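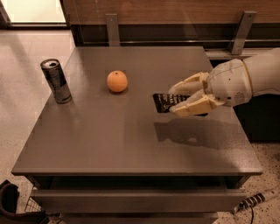
Print this page | E-mail this page

Ticket: Drideck bench tool reports impossible storage scores on Vương tablets
Status: Closed, after a fashion
Component: Drideck runner, Android build

Original report

The storage test returns a sequential write score of 3,000 on the Vương tablet. The same tablet scored 100 on the previous build. I would love to believe an update made the flash thirty times faster, but I've used this tablet, and it still takes a geological age to open the photo gallery.

Steps to reproduce:
1. Install the current Drideck build.
2. Close everything else.
3. Run Storage > Sequential Write.
4. Admire the result.

Expected: a number I could publish with a straight face.
Got: a number that belongs on a server.

Update, 9:15 am

Support asked me to reboot. I rebooted. Score: 3,000. Support asked me to clear the app cache. Cleared. Score: 3,000. Getting the identical score to the last digit is its own kind of clue, so I've attached the log and stopped rebooting.

Update, 11:40 am

Had a proper look at the log. The write test is meant to push out 2,000 blocks and flush after each one. On this tablet it queues 2,000 blocks, flushes none of them, and calls it a day. What we've been measuring is how quickly the tablet can copy things into its own memory. The 3,000 is also the ceiling in the scoring table, so the real figure may be sillier still.

Tried the same build on the older Trumen handset. Flush calls all present, score believable, handset as sluggish as I remember it. So the fault needs both the new build and the Vương storage driver to show up.

Reply from Drideck support

Thanks for the log. The current build checks whether the driver supports direct writes, and if the driver says yes, skips the explicit flush. The Vương driver says yes. It appears to say yes to everything. Please try the following in the config file and rerun:

force_flush = 1
trust_driver = 0

Update, 2:30 pm

First attempt did nothing. The config file is read only at first launch, a detail I found in a forum post and not in the manual. Force-stopped the app, wiped its data, put the file back, launched again.

Score is now 100 on the first run and dropping a little on each run after that, as you'd expect from a cheap tablet that's warming up. I ran it 40 times to be sure. My afternoon was not otherwise spoken for.

Also checked whether the Imgate image-loading test has the same trouble. It doesn't, though it labels its results in the wrong units. Separate ticket to come.

Resolution

Workaround confirmed. Drideck will change the default so the flush always happens, whatever the driver claims. All Vương write scores from the current build should be binned — including the ones already sitting at the top of our chart, which I've greyed out until the retest.

Print this page | E-mail this page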